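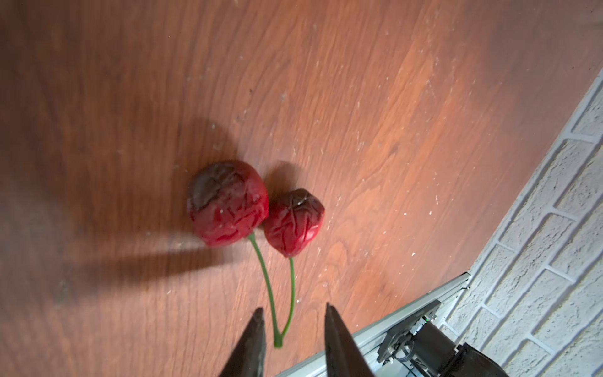
Thanks for the careful questions, Gopinath, and sorry it has taken me until August to sit down with them! The short version is that choosing the grasp point by the narrowest part of an object does better for us than choosing it by the center of the whole shape, at least on the fruit set. Cherries are where you see it best. With a pair like this one, the center falls somewhere between the two fruits and the junction of the stems, while the new rule sends the fingers to the little knot where the two green stems meet, and the wrinkled fruit itself can be left alone.

Gopinath Gounder wrote:
> I read the Cledberg notes with great interest. Does the
> stem rule still apply when the object is round and the
> stem is short? I would expect it to chase the stem
> for no good reason.

You guessed right, it did chase the stem, and for quite a while. We now have a minimum stem length in the Lò branch, and anything shorter gets an ordinary grasp across the body. The plum was our test for that. 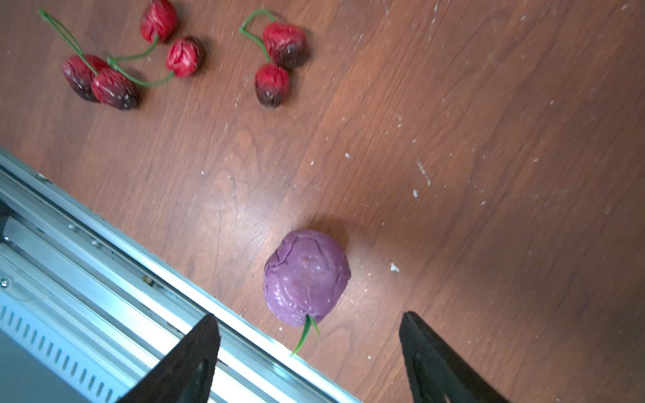
Purple plum between the open fingers, three pairs of cherries farther up the table.

The full log has 1338 attempts over 10 layouts, and I'm still sorting the failures by hand (slow going, but I do rather enjoy it). So far I have 4 kinds of failure, and 2 of them may well be the same thing under different names - I'd love a second opinion from you or anyone at Prastelside before I merge them.

Warm regards to all,
Hậu Đàm
Drornville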